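Intro to Automation, Handout 5
Notes for the Saturday visit to Workine

Meet at the side entrance at 10. There are 17 of us, so Danica Angelovski will take the simulation room first and Edgars Liepiņa the shop floor. We swap after the break. Bring this handout and a pen.

1. The simulated cell

Workine builds each cell in software before any hardware is ordered. The demo cell, called Rusine, has two arms on one table, a round tray with a divider bar, and a blue bin. The job is sorting small cylinders. Note where the gripper is relative to the part, and how close the neighboring parts and the divider are.

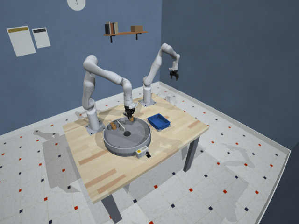

2. Reach

Follow the left arm from its base plate to the bin. It has to pass over the tray and come down steeply at the far end. Sketch the elbow position in your notes. Where is the second arm, and could the two collide?
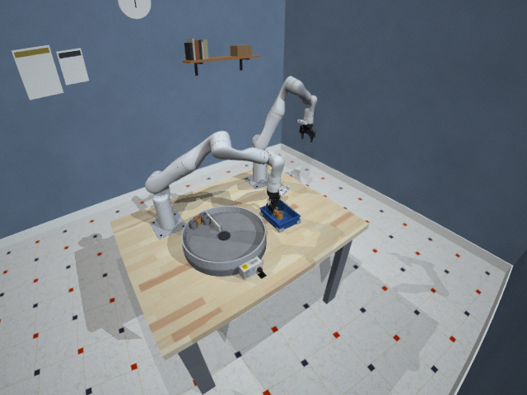

3. At the bin

The low walls of the bin still limit the angle of the gripper. Danica will talk about approach height and when to open the fingers. Write down the terms she uses, as they come up again in Lab 6.
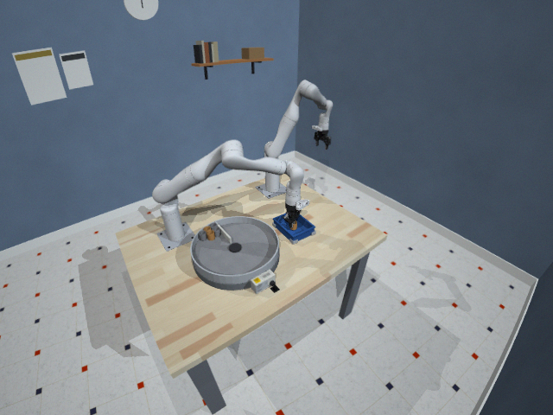 4. Questions to hand in

Workine says it ran the Rusine job 3000 times in simulation. What can those runs tell you, and what still has to be tested on a real table? Name two things that might differ. One page, due at the next class.

Reading: chapter 16, the section on work cell layout.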